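Pale wood tabletops: which tips are worth your time

Filed under: Kitchen and table care
Updated January 13, 2018

Every December the same advice goes around for light wood tables. Rub it with mayonnaise. Rub it with a walnut. Rub it with a cut lemon and then, presumably, with something else to get the lemon off. I have tried most of it on pine and on a blond veneered top, and my opinion of nearly all of it is low.

Start by finding out what you have. Bare softwood dents under a fingernail and takes in a drop of water within a minute or so. A finished top lets the drop sit there. Do this somewhere you don't care about, like the underside. Half the "miracle" treatments are written for bare wood and do nothing on a finished one except make it greasy.

Next, look at the surface with the light coming across it. Glare hides scratches if you stand in the wrong spot, and it also makes perfectly good wood look bleached. I once spent an evening trying to remove a white patch that was the ceiling lamp.

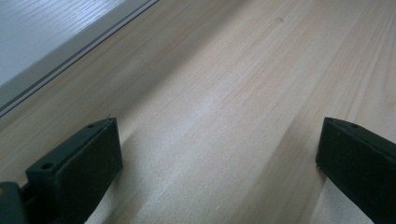 Light along the grain, with a few faint pale scratches lower down.

Scratches that faint I would leave alone. The walnut trick darkens them, and on cream-colored wood a dark line shows up far more than a pale one. Same goes for the tan wax crayons. I bought a set of 12 from Rolberg and not one matched anything I own. Small knots and flecks are part of the board and no amount of rubbing will shift them, whatever the label promises.

For ordinary cleaning: a cloth wrung out hard, a drop of dish soap, wipe with the grain, dry it straight away. The Werness oil soap smells nice. I couldn't tell the half I did with it from the half I didn't.

Wire racks on wood

The other thing people swear by is a wire rack to "double your space." It doesn't. You get a second level, and the lower one is only good for things short enough to slide in and out without knocking the shelf. A plain cup is fine. A mug tree isn't, and neither is a bottle of oil. 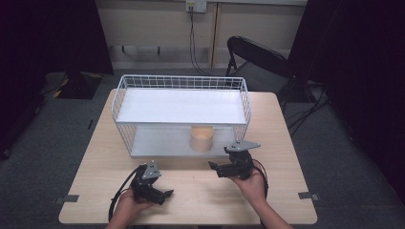

White mesh rack with a tan cup on the lower level, under the shelf.

Before you buy one, measure the tallest thing you plan to keep on the bottom and add the width of your hand. The Flesden listing gave every dimension except the gap between shelves, so mine went back.

Run a finger over the wire ends too. If one catches your skin it will catch the table. Felt dots help until they get wet, then they slide off and leave glue behind. I have had better luck with clear rubber bumpers, and a strip of thin cork also works if you don't mind how it looks. Lift the rack to move it. Dragging is where most of my own scratches came from.

Tape left on a tabletop is another one. Peel it back slowly and low to the surface, along the grain. Warm it with a hair dryer on low if it fights you. Skip the peanut butter, which leaves you cleaning up peanut butter.

Mägi polish: a reader wrote in to recommend it. I used it for 14 days and the table looked like a table.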